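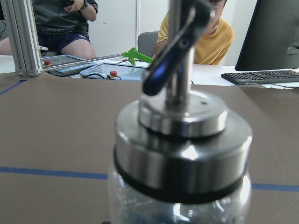

Wrist view from a Cedel station, jar with a steel dispenser top up close.

Cedel Tabletop Collection Kit

Hi, I'm Yatziri Maldonado, and I look after the Cedel kit at Brultulura. I also use it most days, so this page is going to sound more like a colleague talking than a brochure (sorry, marketing).

Cedel is what you bolt onto an arm you already own when you want to record people doing a job with it and feed those recordings to a learning system. You get the wrist camera and its bracket, the recording software, a box of table supplies and the Branis labeling tool. You don't get the arm. We've run it on several makes and I'm happy to tell you over email which ones gave me a headache!

The wrist camera is the part I'd fight for. It sits low and close, so big shiny things end up right in front of it and go soft, and I leave those episodes in. A policy that has only ever seen tidy views falls apart the first time a steel lid fills half the picture. If you want a wider view as well, the software takes a second camera on the same clock.

Our demo set is called Magaña and it ships with every kit. It has 1,783 episodes, all kitchen and counter objects, and 1,636 of them passed review. The rejects are in there too, in their own folder with a reason code, and I get more mail about that folder than about anything else we make. People love training a failure detector on it. 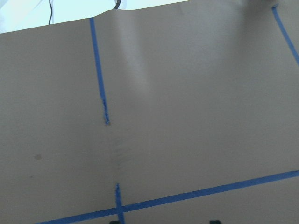

Can I record on a table covering that has started to wear?
Keep going as long as the covering stays put when the arm works over it, and note the change in the session log so you can split the data by it later. Swap it once it starts sliding around.

Setup takes me an afternoon. Mount the bracket, run the hand-eye calibration (5 poses, and please don't skip the last one), lay your covering, tape the work area, record a short test batch and look at it on a big monitor before you do anything else. I mean really look. I once lost 291 episodes to a dirty lens and I'm still sore over it.

What changed in the February release: episodes now save as they record, so a crash costs you one take and leaves the rest of the session alone. Branis opens straight from the recorder. Operator notes can be typed or picked from a list, and you can edit the list, which people had been asking for since forever.

In the box: wrist camera, bracket and screws, 2 cables, calibration board, roll of table paper, painter's tape, license card for Branis, download code for Magaña.

Orders placed by 15th May get the longer camera cable at no charge. Spare brackets and paper rolls are on the parts page. For bulk orders or odd flange patterns write to me first, and send a drawing if you have one.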